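**Sasero opens orders for the Valter kitchen arm kit**

TITTHORPE, July 2019 – Sasero, a maker of small robot arms for research and teaching, today opens orders for Valter, a kit that is intended for work in ordinary home kitchens. The kit contains one arm with gripper, a small camera for the wrist, a table clamp, all cables, and the Chisholm control software with a license for 3 years.

Valter was first shown to a small group of customers in April. After their comments, the company made the gripper fingers longer and wrote a new setup guide, which now has 29 pages with many drawings. A user with no experience in robotics can follow it from the first page.

"Our customers asked us for an arm that can be used on a real counter, between the toaster and the fruit plate," says Gillespie Morrison, head of product at Sasero. "A kitchen is a difficult place. The surfaces are different, the objects are different, and everything stands close together. We wanted to offer a kit for exactly this work."

The Chisholm software records the wrist camera together with the movement of the arm. Recordings can be saved in open formats, and the user decides where they are stored – no online account is necessary.

"I teach with this kit, and my students start to record on the first day," says Kenneth Carnegie, who was one of the April customers. "I would still like a longer power cable, and I have told this to the company."

Valter at a kitchen counter, and the view from the wrist camera:

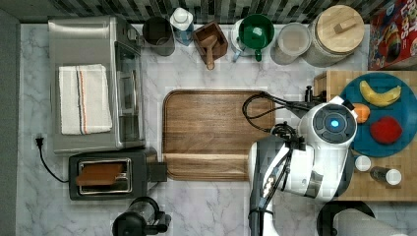
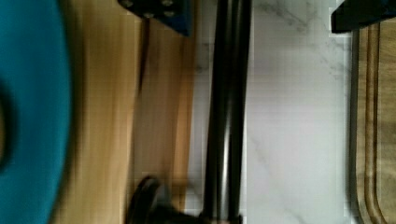 The price of the complete kit is 838 dollars, without tax and shipping. Schools and universities receive a discount of 19 percent when they order directly from the Sasero office in Titthorpe. Spare fingers and a second table clamp are sold separately. The setup guide is printed in English and is also delivered as a file with the software.

Questions from the press and requests for a test kit can be sent to Gillespie Morrison at the Titthorpe office.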